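Skombridge open day, or how I spent a Sunday looking at fridges

So I finally made it to the open day at Skombridge! I'd missed it two years in a row, and Océane Poirier had been on at me to go (she went last October and came home with a tote bag and a lot of opinions about shelving). It's a 22 minute walk from the Plaltside bus stop, uphill, and I was thirsty before I got through the door.

The whole day was about small shops and break rooms - how you stock them, how you keep them tidy, where the drinks go. I know that sounds dull but I run the snack corner at work and I loved it. Gordon Lemieux did the welcome talk, which ran long, and then we were let loose to wander.

I spent most of my time at the drinks. I do love a black fridge with a glass door, they make even plain old soda look like something you'd want to pay for. And the Coke had the Chinese label, red with the white characters, which got me all nostalgic for my year abroad.
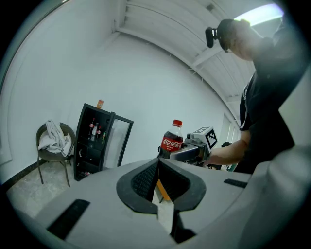 Sheldon Doucette gave the stocking talk after lunch and I took more notes than I ever did in school. Labels facing front, always. Tall bottles up top where people can grab them without crouching, and leave a bit of room between them so you don't knock one over reaching for its neighbor. He also says to do the whole shelf in one go with the door open and then leave it alone, and I'm guilty of fussing with ours all day long.

I asked him about mixing colors on a shelf, red labels next to green and so on, and he said he likes it mixed - people spot their own drink faster. Rosângela Mendonça disagreed with him pretty loudly from the back, and that was the best ten minutes of the afternoon.

Entry was 7 dollars and that included coffee. Parking looked awful, so take the bus. I've already moved our seltzers up a shelf and Dale MacLeod has already complained.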